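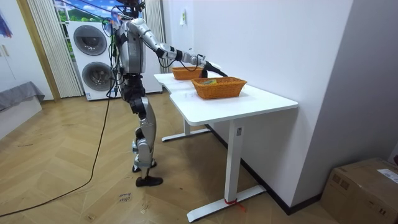

Lino Palumbo said at our first meeting that two baskets would never be enough for a whole desk, and I'm happy to report that we argued about it kindly for most of August!

Our project (Bellwood desk tidying, by Mahtab Akbari) asked where small things ought to go when fruit and office supplies end up sharing one white tabletop. We set out a banana, a little round red fruit and a roll of clear packing tape, with an empty woven basket toward each side.
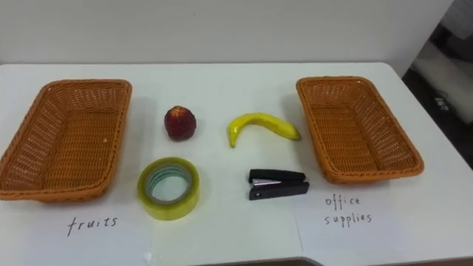 What we decided

Food goes in one basket and supplies in the other, and I still love how simple that is.

97 shares | 4 comments
This site uses cookies. Accept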